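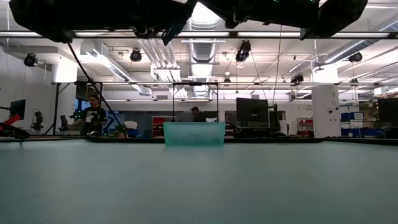
Vosen Frosted Storage Bin, Aqua – a long-term review

I bought my first one of these in September, fully expecting to be back here complaining within the month. I have a bad history with plastic bins. They split at the corners, or the sides bow out when you put anything heavier than socks in them, and then they live in the garage with a strip of packing tape down one side until somebody feels brave enough to throw them out.

So I'm pleased (and a little surprised at myself for having this much to say about a plastic bin!) to report that I now own 4 of them and they are all in daily use.

The first thing I should mention is the color, because the picture on the Pellerance site made it look like plain sea green and I very nearly passed it over. It's a soft aqua, frosted all over, and it lets enough light through that you can tell whether there's anything inside without getting up to look. You won't be able to read a label through the side, mind you, but you'll know if your yarn is in there or your receipts. My sister-in-law Aldana Sepúlveda has a whole wall of perfectly clear ones and I've always found them a bit busy to look at, every little thing on show. These calm a shelf down. The rim catches the light a little more than the sides do, and on a bright morning it's really very pretty.

It's a plain rectangle, and I mean that as praise. I set two side by side on my sewing table and they sit neatly together with no silly gap down the middle. One holds cut fabric, the other holds whatever I'm supposed to be mending. When I need the whole table I just pick them up and put them on the floor.

Now for strength. I filled one with paperback books, which was more than I'd meant to put in it, and carried it up from the basement hugging it to my chest the whole way. It flexed some but held its shape. I wouldn't do that every week, and for books I still prefer the old Kikuchi crate I've had forever, which is heavier and uglier and would probably survive a fall down the stairs.

My complaints are small ones. It's sold without a lid, and the lid costs extra, and when I ordered mine it took 3 weeks to come. The frosting shows greasy fingerprints, so if you use one in the kitchen (I keep potatoes and onions in mine) you'll be wiping it down. Warm water and a drop of dish soap does the job. I tried a scrubby sponge once and it left a shiny patch near the bottom that's still there, so please learn from me and use a soft cloth.

I've also had trouble getting the price sticker off cleanly. Cooking oil, left on overnight, took care of most of it.

Would I buy it again? Well, I have, three times over, and I've just ordered another for my friend Ivana Rivadeneira, who is moving into a place with no closets to speak of. I'm filling hers with dish towels and a good loaf of bread before I take it over.

Posted Dec 21, 2023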